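Teaching a Machine to Sort the Tea

34 Shares 12 Comments

Custeck does not write rules for its sorting software. It collects examples of people doing the job by hand, and the learning system works from those. The target for the first round was 1727 examples, all of small household items being picked up and put down.
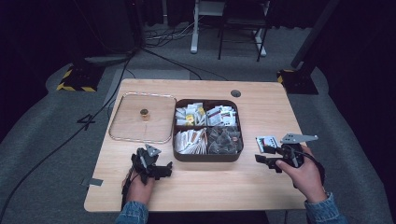

Each example gets a written label before it goes into the training set, and labeling is the slow part. One person can get through 108 on a good day. The label names the item, the hand used and where the item ended up. Tea has taken the longest. A white sachet held in the right-hand gripper needs a different entry from a pyramid bag, and the divided box keeps both kinds, plus envelope-style packets standing on edge.

Tosteo, which plans to use the system in its packing rooms, asked for more failed attempts in the set - drops, double picks, missed grabs. Custeck had been throwing those out. It now keeps them under a separate label, and the second round starts in April.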